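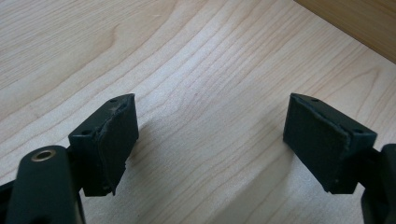 Reading time: 2 minutes

Section 4. Setting Out and Refilling the Tea Box

This section applies to all Nosano meeting rooms and to the shared tables on the Brenel floor. It covers the choice of table, the filling of the compartments and the care of the lid. The ordering of supplies is dealt with in Section 5.

4.1 Preparing the table

1. Clear the table of papers, cups and personal belongings.
2. Wipe the surface with a damp cloth, following the grain of the wood, and dry it at once with a second cloth.
3. Allow 30 minutes before placing the box if polish has been used.
4. Place the box well away from the table edge, with the word TEA facing the side from which guests will approach.

Note: Keep the cable opening at the back of the table free. Kettle leads must not be passed across the front of the box.

Caution: Lift the box with both hands when moving it. Do not slide it, as grit caught beneath the base will mark the wood.

4.2 Arranging the contents

The box is divided into left, middle and right compartments. The same order is kept in every room so that guests and staff can find what they want without searching.

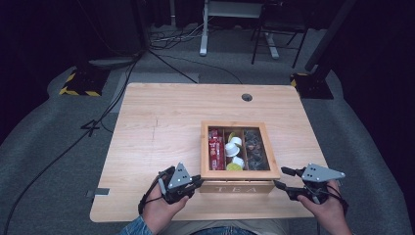
1. Open the lid fully before adding or removing anything.
2. Take out torn packets and any item past its date. Brush crumbs and loose tea from the base with the small dry brush.
3. Stand the red packets upright in the left compartment, with the printing the same way up. They should be close together but still easy to draw out with two fingers.
4. Place the pods in the middle compartment. White and yellow-green pods may share this space.
5. Fill the right compartment with the dark packets. These need not stand in rows, but they must lie below the level of the rim.
6. Put older stock where it will be taken first.

Note: Unopened refill cartons are kept in the Sekiguchi cupboard, shelf 46. Part-used cartons should be folded shut and returned to the front of the shelf.

Caution: Do not force extra packets into a full compartment. An overfilled box puts pressure on the glass when the lid is lowered.

4.3 Opening and closing the lid

1. Steady the box with one hand on the side.
2. Raise the lid by its wooden frame, keeping fingers off the glass.
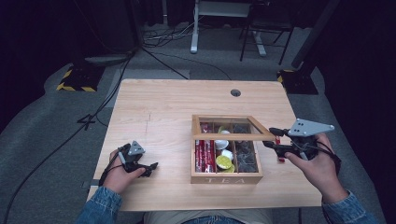

3. Do not let go of the lid until it has come to rest.
4. To close, check that no packet is standing proud of the compartments, then lower the lid slowly with one hand on the frame.
5. Remove finger marks from the glass with a dry, lint-free cloth. Spray cleaner should be applied to the cloth – never to the box.

Caution: If the glass is chipped or moves in its frame, take the box out of use and report it on Form 51. Do not attempt a repair with tape or glue.

4.4 Daily check

Boxes are checked before 9 a.m. and again after the last afternoon meeting. Rooms booked through Jomton are checked between bookings as well. Lids are to be left closed overnight.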